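About Pretar

Pretar publishes short serial fiction in English. The stories deal with family life: marriage, inheritance, in-laws, money, work away from home and the return from it. The site opened in February with one serial and now carries stories by both regular and occasional writers.

What we publish

A serial on Pretar runs to a set number of episodes, agreed with the writer before the first one goes online. The shortest form we accept is 3 episodes. We do not publish open-ended serials. Each episode has its own page, with links to the one before and the one after, and a contents page lists all the episodes in order.

All stories are fiction. Where a writer has drawn on real events, names and places must be changed before the text is sent to us. We do not publish readers' letters about their own marriages, and we do not offer advice on family or legal matters. Messages of this kind are deleted unread where the subject line makes the content clear.

How the site is arranged

Stories are filed under four headings. Irkwood is the list for serials set in small towns and villages. Delacroix holds historical stories, which for our purposes means anything set before the writer was born. Rolta is for single-episode pieces of no more than 506 words, a limit that comes from the page layout of our first printed sampler and has been kept. Everything else is filed under General.

A story appears under one heading only. If it would fit two, the editor decides, and the choice is not changed after the first episode is out. Search covers titles, writers' pen names and the opening paragraph of each episode. It does not cover the full text.

Editing

Every text is read twice before publication, once for sense and once for spelling and punctuation. We use British spelling in our own notes and leave the writer's spelling as it stands, provided it is the same throughout. Dialogue in dialect or in mixed languages is not corrected. Changes to the plot are not made without the writer's agreement - if agreement cannot be reached, the text is returned.

Corrections after publication are limited to errors of fact within the story (a character's age, a changed name, a date that does not match) and to misprints. A corrected episode carries a note at the foot of the page.

Payment and rights

Writers are paid by the episode on publication. Pretar takes the right to show the text online and to include it in one printed collection. All other rights stay with the writer. A finished serial may be withdrawn on written request once it has been online for 300 days.

Comments

Comments are open on the last episode of each serial and closed on the others. The limit is 400 characters. Comments that give away the ending of a different story are removed.

Contact

Questions about submissions, payment or corrections should be sent through the contact form, with the title of the story in the subject line. Attachments sent with general enquiries are not opened.

Page last revised 10/08/2019. 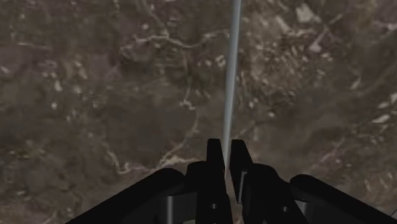
Computer render: tapered blue-grey rod and black gripper, dark stone behind.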